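What I'd put in the budget before I put in the robot

May 20, 2022

I have been promising a post on money for ages, mostly because it's the question that turns up in my inbox more than any other. People don't ask me how to program an arm. They ask what it costs, and then they ask what it costs again a week later in a slightly more worried tone of voice. So, kettle on, spreadsheet open, let's go through it.

For those who are new round these parts: I look after the kit in a small robotics lab. We do table-top manipulation, which means an arm pushing and sorting small objects on a flat surface. I don't write the clever software. I order things, I bolt things down, I argue with couriers, and once a year I sit in a warm room and explain to people who hold the purse strings why a cable can cost that much. I've now planned two cells from nothing and I'm halfway through planning a third, which will be ready in August if everybody behaves.

The first time round I did what I think everyone does. I opened a new sheet, typed ARM in the top row, put a terrifying number next to it, and then sort of sprinkled everything else underneath. Table. Bits. Cables. I gave "bits" a tiny allowance and felt very prudent about it.

Bits ate me alive.

The third cell's sheet has 70 lines in it. The arm is one line. I've put it at the bottom this time, partly out of spite, but also so that I'm forced to read the other 69 on the way down to it.

Start with the table

I mean it, start there. Work out what the thing will stand on and what it'll be working on before you ring anybody about an arm. I got this the wrong way round and ended up with a lovely arm sitting in its crate for 5 weeks while I waited for something solid enough to put it on. The warranty clock was ticking the whole time, too. Ours started at delivery and I've never managed to talk a supplier out of that, although do try, you may be more charming than I am.

For the surface we went with perforated pegboard panels from Ollier and I'd buy them again tomorrow. The regular holes are the whole point. You can bolt something down, decide you hate it, move it along a bit and bolt it down again, and you can write the position in a notebook by counting holes from the corner. Buy more panels than the drawing says. We butted panels together to get the size we needed, and the second lot came from a different batch that didn't sit quite flush with the first. Fixable with shims and a bad mood, but if I'd ordered the lot in one go I could have kept my good mood and spent the afternoon on something else.

Also: bolts. Put bolts on their own line. Put washers on their own line. I know it feels silly typing a washer into a sheet that somebody important will read, but small fixings bought in a panic from the nearest shop cost a fortune compared with a proper box ordered early.

The arm, and the bit on the end of the arm

I had quotes from two firms in the end, Ovport and Thongdee. I'm not going to publish the prices as both of them were decent enough to give me an educational discount and asked me to keep it to myself. What I'll say is that the two quotes looked miles apart on the front page and were nearly the same once I'd added up everything the cheaper one had left out. Controller cable of a usable length? Extra. Mounting plate? Extra. Emergency stop with a lead that reaches somewhere a human being might stand? You guessed it!

So ask every supplier the same thing in the same words: what do I need to buy, from you or from anyone else, before this moves? Get it in writing. Then ask what wears out.

And please think about what goes on the end. There's a sort of reflex where you buy an arm and a fancy gripper together, like a burger and chips. Grippers are brilliant, and we've got one, and it is currently in a drawer. Most of what our lot study is pushing, and for pushing you want a plain rod with a rounded tip on a decent bracket. A rod has no motor, no fingers to wear and no driver to update. If I'd asked the researchers properly what they meant to do in the first year, instead of what they might like to do one day, I could have put the gripper off to the following year's money and had a spare controller now. I think about that spare controller a lot.

The rod itself we had turned by a local workshop, Ellitz, who also made the brackets. Get more than you need. You'll drop one, or somebody will send the arm straight down into the table with great confidence, and a spare on the shelf turns a lost week into a lost tea break. We had two rods made and I've since gone back for more.

The cheap things that hold everything up

Right, this is the part I care about most.

The stuff the arm touches is the least expensive part of the whole cell and it has stopped work more often than the arm has. Blocks go missing. Blocks get chipped, or roll under a cabinet, or go home in a coat pocket (mine, twice). We print ours, in a few plain shapes and strong colours, and I used to cost that as "filament, one reel". Now it's a reel of each colour, plus a spare reel of each, plus an honest guess at hours on the printer, as the printer belongs to another group and they quite reasonably want something for it.

If you're printing your own, keep the files somewhere sensible with the settings written down. We had to reprint a star when nobody could remember which size it was, and the new one came out a touch fatter than its friends. The cameras didn't mind at all. The people did. There was a whole meeting.

Then the work board. We sit a board on top of the pegboard so that things slide on a smooth surface and don't catch in the holes. My first idea was to use any old offcut and I'm glad I was talked out of it. Get a decent flat piece of timber, pale and plain enough that coloured objects show up well on it, and ask for it to be cut square. Ours is maple and the grain is really rather pretty, which I mention only as it's the one thing visitors compliment. They walk past a very expensive robot to admire the wood.

Boards move with the weather, though. Leave yours in the room for a good while before you fix it down, and budget for replacing it. It'll get scratched, and it'll get holes put in it by people with opinions.

Markers go on the sheet as well. The printed squares that tell the cameras where the table is cost pennies each, but pay for stiff card and a printer that does a proper black. Curly paper gave us some very odd readings in our first month and I spent two days blaming a cable.

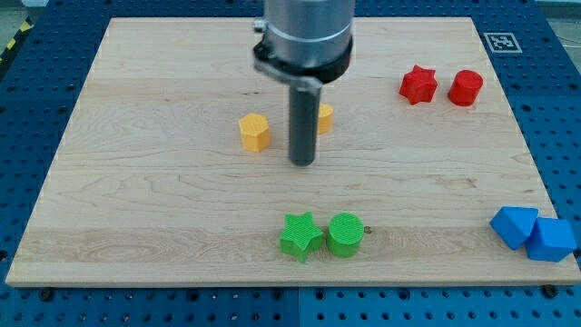
Which brings me to people's time, and it's the line I'm worst at. I left it off entirely the first year. I think I believed the cell would sort of assemble itself out of gratitude. For the third one I've put in a block of hours for setting up, another for calibration, and a third, bigger than the other two, simply called "again". Whoever signs these things off did query it. I explained what it was for and it stayed in, so I'd encourage you to be brave and do the same.

Resetting takes time too. Every trial starts with the objects in some agreed arrangement, and somebody has to put them there. It's a few seconds of work, and then you do it all day. When a supplier tells you how many cycles an hour their arm can manage, have a quiet think about how many an hour your most patient student can manage, and plan for that number. We nearly bought the faster of two models before I did that sum on the back of a delivery note. The faster one would have spent its life waiting for us.

Floor space and all that

Walk round it. Then walk round it with your arms full. I drew our first cell with a perfectly legal gap on every side and it was miserable to work in, so for the second I marked the floor out with hazard tape before anything arrived and left it there for a fortnight to see who swore. Everyone swore, so we made it bigger. Tape is cheap and it should be one of the first things you buy.

Check the door as well. I'll say no more about the door.

Contingency

My first contingency pot was far too small, and I'd also called it "contingency", which made it look like something to be trimmed. In the new sheet I've set aside £3311, and I can tell you precisely how I got there: I went through all the old invoices from cell number two, pulled out every single thing that wasn't in the original plan, and added them up. No percentages, no wisdom. It comes to an awkward-looking number and I've left it awkward, and so far that has worked in my favour. A round figure looks like a guess and gets treated like one.

If you've not built one before and have no old invoices to go through, ask somebody who has. Most people who do this job will happily send you their list of regrets, and I'll send you mine if you email me. I can't share the prices, but you can have all the lines, washers included.

A few odds and ends that didn't fit anywhere else:

Order cables longer than the drawing, and buy the clips to tidy them at the same time. We never got round to the clips.

Ask about lead times on the day you order, even if you asked last week. One of our brackets went from a fortnight to two months between the quote and the purchase order.

Find out who pays for the yearly service and get their name next to it before the thing's delivered.

Keep the crate. I know it's huge. Keep it anyway, as sending an arm back for repair without one means buying another crate, and you don't want to know.

Next time I'm going to do lighting, as I've had three questions about it and I've just changed my mind on blinds.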